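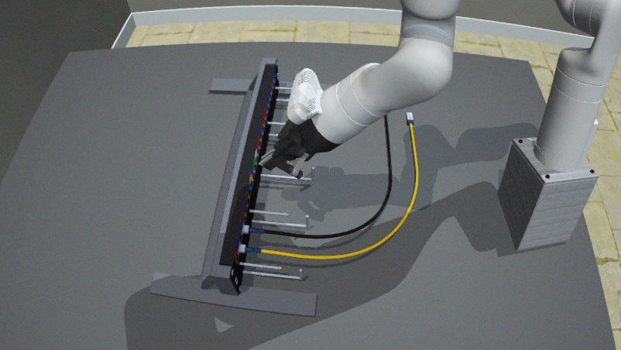
Patching and cable tips from the robot bench

By Annelies Segers, May

Quick ones this month, mostly from the Branach runs. We've been teaching a two-arm setup to plug cables into an upright patch panel, all in simulation so far, and half of what we learned works just as well for a person with a screwdriver and a cupboard full of network leads.

Lay the cables out first. Nested curves, one inside the other, no crossings. The planner failed far more when leads crossed - so do I. Black inside, yellow outside, whatever you like, but keep it the same every time.

Stand the panel up and give it proper feet. Long foot along the bottom if you can. Flat on its back you can't see what you're pushing into.

Turn the panel at an angle to you. Square-on was our first try and the wrist kept blocking its own view of the port. Angled was better. Same with your own hand, try it.

Colour next to the ports. Red, green, blue, yellow, tape will do. Saves reading tiny numbers upside down.

Work round anything that sticks out. Fingers closed before you go in between pins, open only at the port. Our worst runs were all snags on the way in, hardly any at the plug itself.

Push, stop, wiggle, push. The main result, really. We ran 2150 insertions. Straight push only: 1912 went in. Of the rest, a small circular wiggle at light force rescued all but 39. No new camera, no retraining, just the wiggle. Write-up is with Vendum for checking, numbers are from the simulator and I would'nt promise them on a real bench yet.

Don't let the free end dangle. Rest it on the table with some slack. A hanging end pulls the plug sideways and you'll blame the port.

Shadows. Two arms throw a lot of shadow accross the table and the vision model got worse at the lower ports. Second lamp from the other side. At home, head torch.

Label both ends before you unplug anything. Not from the research, just from Lasthorpe last winter.

More on clips and ties next time if I get to it.

Contact: Annelies Segers, Van den Broek workshop pages | © Van den Broek | Back to top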